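Notebook, handheld gripper bench, 2020-03-02

Rules for two-hand recording, draft 2. Mostly for me, Delyth to read before it goes on the wall.

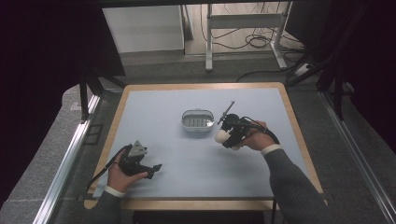 Container task, both grippers in hand, lidded box near mid table.

Where we are: 1,263 takes on the drive since the bench went up. Went back through the last batch with the checklist from Kallio (their one, not ours) and 156 don't pass. Not garbage, but can't go in the set as they are. Most of the fails are us being sloppy in ways a written rule would have caught. So, rules.

Sorted the fails into piles. Biggest pile by a long way is starts. Person already moving when recording begins, or hands not in view yet, or one gripper half closed. Second pile is cable. Third is "don't know", where the note says something like "redo?" and nothing else. I wrote several of those myself.

START POSE

Draft 1 said "hands in a neutral position." Useless. Everybody's neutral is different, mine isn't even the same before and after lunch. New wording:

Both grippers over the table, open, not touching the object and not touching each other. Hold still for a count of 3. Then go.

Same at the end. Open, clear of the object, count of 3, stop. If you forget the hold at the end, the take is marked short. Don't stretch it by sitting there and then holding, that gives a long dead patch and the trim script guesses wrong.

Question from Delyth on draft 1: does the start pose need to be the same distance from the box each time? No. Want variety there. What I don't want is a start where a finger is already against the plastic. Said so in the text now.

CABLES

Each gripper has its cable and each cable wants to go somewhere you don't want it. Right one runs back over the back of the hand and off to the right. Left one loops down the left side past the hand and off the near corner of the table. That's the routing we're keeping, writing it down so it stops being a matter of taste.

Rule: no cable across the tabletop between the hands. No cable under the object. Slack goes outside your wrists, not in between. Before a session do one full reach to each corner with each hand, and if anything tugs, fix it then. A tug mid take shows up as a jerk in the wrist track and the model will happily learn the jerk.

Floor cables: the coil at the back behind the white stand is still a coil. I know. Safety walk form has a box for trip hazards and I'm not ticking it until that lot is tied and up off the carpet. Power strip too, wants to be fixed to something. Temporary rule is nobody walks round the back during a take. Permanent fix, see list.

SLEEVES AND HANDS

Long sleeves OK. Plain, dark or gray, snug at the wrist. Loose cuffs get in the jaws, happened to me last week, took a thread out of a good sweater. If the cuff can reach the fingers of the gripper, roll it or change it.

No rings, no watch, no bracelet, no lanyard hanging down. Delyth wants "no nail polish" off the list and she's right, there was never a reason for it. Removed.

Lasano's guide says gloves for all handheld work. Read it twice. It's written for their metal cell with sharp parts and I don't think it carries over to picking up plastic boxes. But I shouldn't be the one to decide that alone. Writing it as: gloves needed if the object has an edge, glass, or anything that came out of the shop. Otherwise bare hands. Sent to the safety office for a yes or no. Until they answer, no glass on this bench.

OBJECT PLACEMENT

One object to begin with, on the tabletop, whole footprint on the blue gray part. Not on the wood border. The border has a lip you can feel and things sit crooked on it.

Lid: the see-through lid is a nuisance in one way, you can't always tell from the video whether it's seated. So say it in the note. "Lid on" or "lid off", those words, not "closed", "shut", "ok". I searched the notes for lid state and found 14 different ways of putting it. Fourteen! For two states.

Don't straighten the box with your bare hand once recording has started. If it's wrong, stop, call the take void, put it right, start again. Void takes are free. A fixed-up take with a stray thumb in it costs somebody an afternoon.

Between takes move the box. Turn it as well. We have far too many with it near the middle and square to the edge, because thats where it lands when you're not thinking.

WHICH HAND DOES WHAT

Draft 1 didn't say anything here and it shows. Some people treat the left as a parking spot and do it all with the right. Fine for some tasks, useless for a two-hand set. New rule is on the task card: card says "both" and both grippers have to touch the object at some point, or it's void. Card says "either" and you do what you like, but the idle one stays up in view. Don't rest it in your lap. Don't lay it down on the table.

Not going to make a rule about speed. Tried to write one and it came out as "normal speed" which is the neutral pose problem all over again. Will show new people two good takes and leave it at that.

FRAME AND RAILS

The aluminum rails either side and the dark uprights at the back are not handles. Don't lean on them, don't hang a jacket on them, don't clamp a phone to them. Any knock to the rails = stop, redo the calibration check, write the time in the log. I'd rather have ten checks that find nothing.

Small white piece on the right side near the post: leave alone. If it has shifted tell me or Delyth, don't nudge it back by eye.

Dark panels stay where they are both sides during recording. They got pushed about for a visitor tour and the light changed and we had to mark a whole session "light differs". Put back after. Tape on the carpet for where they go, still to do.

Light itself: even and soft is what we want. Mild shadow under the grippers is fine. If you get a hard shadow edge on the tabletop something is different, go find out what.

NOTES FIELD

Every take gets: task card number, lid state, void or keep, initials. If it's void, one word for why. Word list: start, cable, drop, bump, lid, other. If you pick "other" you have to write a sentence. No question marks in the notes field. If you don't know whether it's a keep then it's void.

Dropping the object isn't automatically void btw. If you drop it and pick it up with the gripper and carry on, keep, and put "drop" in the note. Those are useful. If you pick it up by hand, void. Cakulham people throw all drops away and I think they lose something, but their set is for a different thing so whatever. Added a line so nobody copies their rule over by mistake.

STOPPING

Anybody in the room can call stop. Person holding the grippers opens both, puts them down, then asks why. In that order. Didn't have this written anywhere at all, which is bad. It's going at the top of the wall sheet in big letters.

Rest: hands off the grippers between blocks. My forearm was sore after the long session and I kept going like an idiot, and you can see it in the takes, the right hand dips lower and lower. Block length to be agreed, I've left a gap in the draft. Delyth had opinions, get them in writing.

CONSENT / WHO IS IN THE VIDEO

Hands and sleeves only, as far as we can manage. But check for badges, screens, paper with names on. Nothing with writing on it goes on or behind the table. Everyone recording signs the sheet first, one sheet per person, not per session. Uvell asked if they can have the raw video. Not until somebody has read what the sheet really allows. I thought it covered partners, read it again, it says "project staff". So no for now. Reply drafted, not sent.

TO DO
Tie up floor cables at back, fix power strip
Tape marks for panels
Wall sheet, stop rule at the top
Reword lid notes in old takes (script? by hand?) 
Task cards: add "both" / "either"
Go through the 156 again, sort into void and fixable. Trim can save some of the bad starts where theres a still bit further in
Chase safety office re gloves
Block length from Delyth
Answer Uvell

Review of the whole thing in May, sooner if the fail pile doesn't shrink. Old draft 1 copies to be taken down, there's one on the cabinet door in the other room and one in my drawer.

Later, same day. Delyth Pugh read it. Her comments, copied from the margin so I don't lose the page:

- "count of 3" is too quick when people are nervous, they count in a blur. Wants a beep. Agreed, a beep at start and end, I'll see if the recorder can do it.
- cable reach check should be done again after every break. Yes. Added.
- "snug at the wrist" fine.
- wants the void word "bump" split in two, bumped the table and bumped the rails, as only one of them means a calibration check. Good catch. So now bump-table and bump-rail.
- doesn't like my rule on drops. Thinks people will start dropping things on purpose for variety. Left it as is for now, will look at the drop count at review.

Draft 3 tomorrow with those in.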